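Spent January writing my uncle's obituary and dealing with everything that comes attached to one. I have opinions. Thread.

First, the form. The funeral home gives you a web form with boxes: born, parents, schools, career, military, hobbies, "passions." You fill in the boxes and a draft comes back. The draft for my uncle Þórarinn said he "never met a stranger." He met plenty of strangers. He disliked most of them.

I asked where that line came from. The woman on the phone said families like it. I went and read 41 obituaries on their site that evening. "Never met a stranger" or something very close to it was in 15 of them. I don't believe it about any of those people.

Also popular: "would give you the shirt off his back," "lit up every room," "fought courageously." Þórarinn Hviid had a bad heart and took a nap. I'm not going to call that a battle.

Now the money. Our local paper wanted $215 for the basic notice. Basic means no photo and a word limit, and the word limit includes the names of the survivors. So you end up deciding whether your cousin's second husband is worth the extra line. (He got the line. It was close.)

The funeral home said the paper sets the price. The paper said the notice desk is run by an outside company called Hurent. Hurent has a chat window. I typed "who sets the price" and it told me it was sorry for my loss.

I'm told this pays for local journalism. Maybe it does. The paper was eight pages that day and two of them were death notices, so I'd say the dead are carrying their share.

Then the online memorial page. It's through something called Fivutley and it was "included." Included means there's a page with his name on it and under his name is a button to plant a tree. Under that is a button to send flowers. Under that, in smaller type, is the part about where he was born.

I asked where the trees go. A "managed forest partner." Which forest? They'd get back to me. Still waiting. If anybody has ever stood next to one of these trees I would love to hear from you, and I mean that.

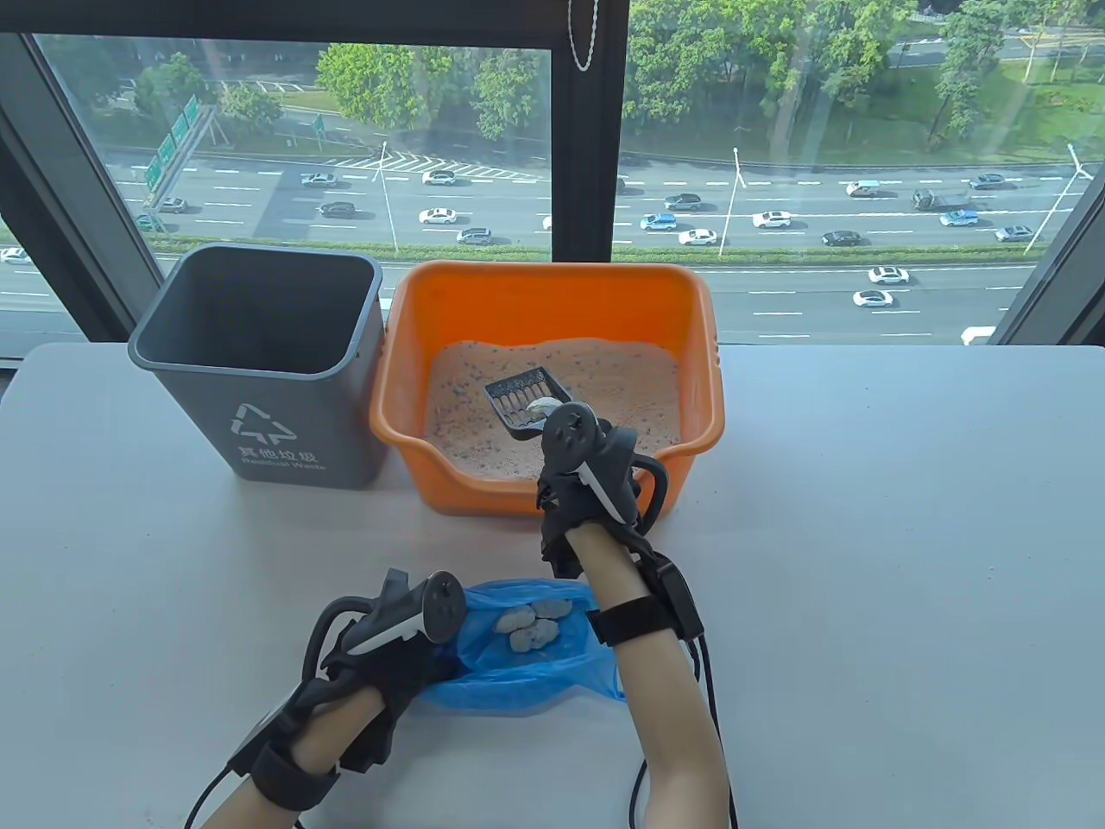 People also leave candles on the page. Little pictures of candles. The first three are free to the visitor and after that it's a fee, and the candle goes out after 30 days unless somebody renews it. I've read that sentence in their terms several times now and it doesn't get better.

Next, the copycats. Two days after the notice ran, there was a second obituary for him on a site none of us had heard of. Wrong town, wrong job, and it had him "surrounded by loving family" when he was by himself in his chair in Skilport with the radio on. Ads all down the side.

I wrote asking them to take it down. They wanted proof I was related to him. They did not seem to need any proof before they wrote it.

A few of you are going to tell me to let it go, it's just an obituary. Could be. But it's the first thing that comes up now when you search his name, and for most people it's the only thing that ever will. I'd like the town to be right.

The best help I got was from Jytte Østergaard, who worked with him for years and is 53 years younger than the typewriter she wrote to me on. She sent one page. It said he was punctual, he hated speeches, he fixed the office heater every winter and complained the whole time, and he once drove to Ranjbar and back overnight to return a coat.

I put the coat in. I took out "passions." The funeral home called to ask if I was sure, since the draft was "a little short on warmth." I asked them what was warmer than the coat. Long pause.

Practical stuff, for whoever is up next. Ask for the price per line before you write anything. Leave out the full birth date and his mother's maiden name - I don't care what the form says, that's half a bank password. Leave out the street too, and the hour of the service if the house will be empty.

You can turn off the tree button. It's under "page preferences," then "tributes," then a box that is already checked. You can't turn off the candles. I've tried on two browsers.

And check the spelling on the proof yourself. They sent it back with a regular P at the front of his name, twice. The notice that ran has the Þ. It cost nothing extra, which made me suspicious, so I'm keeping the receipt.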